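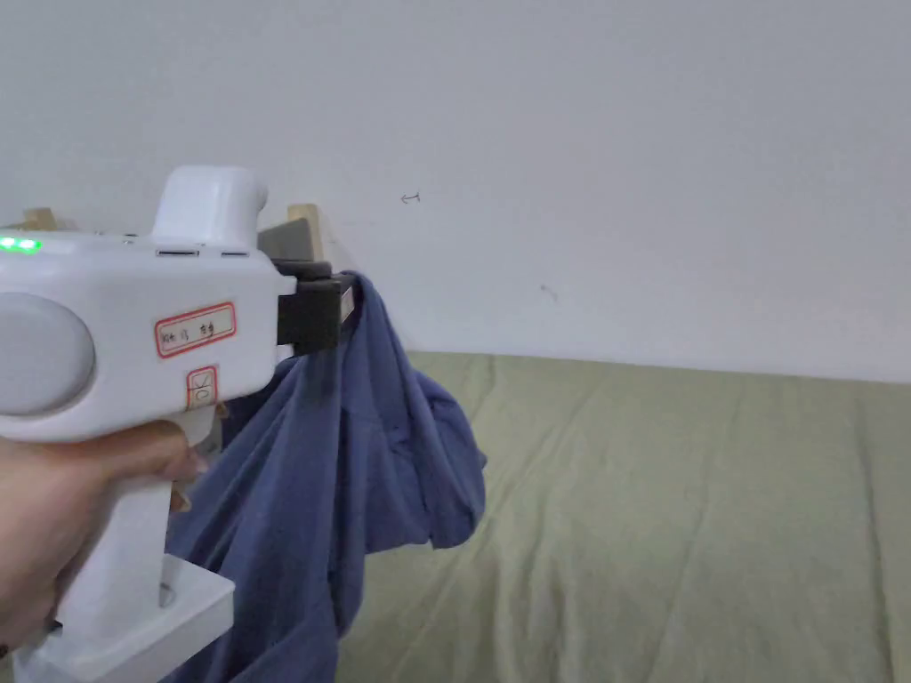 Labels are the oldest filing system most of us use, and they get more trust than they have earned. A jar says SUGAR, so we put it in the coffee. A box says TAXES, so we keep it for years without looking inside. Textbooks on office practice, including earlier ones by the author of this book, tend to treat the label as the end of the job: write it, stick it on, move along. But take the white label with the red border on the side of the body here, with its few small handwritten characters, and the smaller red-bordered one just below it. A reader who was not there for the writing has to guess whether such marks are a number, a date, a set of initials or a place on a shelf. Chapter 8 is about that guess and what it costs.

The usual claim is that labeling saves time. It may. The trouble is that the people who make the claim usually measure the wrong person. They ask the one who wrote the label, and that person finds everything quickly, with or without a label. The fair test is to ask somebody who joined the office last month. Very few of the studies you will see quoted in trade magazines did that, and you should read their results with this in mind.

Consider the stockroom at Restetti, a mid-sized supplier of kitchen fittings. The manager, Heather Halliday, inherited 100 drawers, every one of them labeled. On paper this was a well-run room. In practice the labels came from different periods and followed different rules. Some gave the part, some gave the supplier (Anel, Dumik), and some gave the name of the customer who had first ordered the part. A drawer marked "Tlapale" could have held anything. It held hinges for a cabinet line of that name that the company had stopped selling. New staff were told they would "pick it up as they went," and they did, mostly by opening drawers.

Halliday's first plan was to buy a label printer. Printed labels look more official, and a good deal of money is spent every year on that look. When she tried two shelves as a test, the staff found the labels easier to read and no easier to use. A neat "Tlapale" sends you to the same wrong drawer as a messy one. What helped was a rule, agreed on before anyone wrote anything, that each label would say what was in the drawer in words a customer might use. The rest of the room was relabeled in December, by hand, in marker.

It would be easy to tell this as a success story, and the company newsletter did. Be careful with it. The room was cleared of old stock in the same month, and a room with less in it is easier to search whatever the labels say. Staff also knew that somebody was paying attention to how they worked. We do not know how much of the improvement came from the new wording, and neither did Halliday, who said so in her own notes.

What this chapter covers

The first part looks at who a label is for. We will separate labels written for the writer, labels written for a co-worker, and labels written for a stranger, and see why the first kind is so often mistaken for the third.

The second part takes up codes and short forms. Codes are popular because they fit in a small space. They also need a key, and the key needs to be somewhere people can find it. In almost 2 pages of exercises at the end of the section, you will be asked to read codes from real supply rooms without the key. Most readers do badly. Do them anyway, and write down your wrong answers, which are more useful than the right ones.

The third part deals with labels that were once true. Contents move, products change names, and the label stays where it was stuck. We will look at the common advice to "review labels regularly" and ask who is meant to do it, when, and with what list in hand.

Before you read on

Pick one labeled container at home or at work that you did not label yourself. Without opening it, write down what you think is inside and how sure you are. Then open it. Keep the note, as you will need it for the discussion in the first section.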